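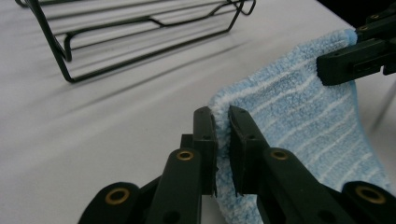

Right, I've become a microfibre person. Thread incoming, mute me if you need to.

Started with the kitchen drawer. I emptied it in October and found tea towels from two flats ago, a souvenir one from Vallirano with a burn mark, and a whole family of grey things that used to be white. None of them dried anything. They just moved the water about.

So I bought a pack of 5 from Tidberg, pale blue with thin white stripes, and I am SO pleased with them. Thick, fluffy, and they drink up a puddle before you've finished saying oh no.

Stuff I've learned so far, in no order:

Wash them before you use them. Mine shed blue fluff all over a black jumper on day one and that was completely my fault, it says so on the label.

No fabric softener!! I'd been putting it in with everything for years. It coats the fibres and then they won't soak anything up. If you've already done it, a couple of hot washes without any should sort them out (check the label for how hot, mine say 60).

Keep them away from your fluffy cotton bath towels in the machine. They pick up every bit of lint and hang on to it like velcro.

Folding! I used to fold in half, in half again, and shove. Now I do thirds longways, then roll, and stand them up in the drawer. All of them fit in the space two of the old ones took up and I can grab one with wet hands without the rest coming too.

My table is white and shows everything, every crumb, every ring from a mug. Damp cloth first, then a dry one straight after, and there are no streaks at all. I did it last night at 11 and stood there admiring it like I'd built the thing.

Also a word for the black wire rack. Mine's a cheap one, low, just bent wire, nothing clever about it. I'd been using it for cooling biscuits but a damp towel laid over it gets air underneath as well as on top, so it dries so much quicker than in a heap by the sink. Biscuits have had to go back to the oven shelf.

Someone asked about weight. I put one on the kitchen scales because I'm like that, and then the whole old drawerful, and the old lot came to 497 grams. Most of that was the Vallirano one, it's practically a rug.

And yes I kept the Vallirano one. It does the floor now.

Someone else asked about Kuhlmann ones. Haven't tried them! A friend swears by the green waffle kind for glasses. If you've got them, tell me if they leave bits on wine glasses, mine do very slightly.

Next up is the cupboard under the sink, where I counted 12 sponges, most of them still in the wrapper. Pray for me. Will report back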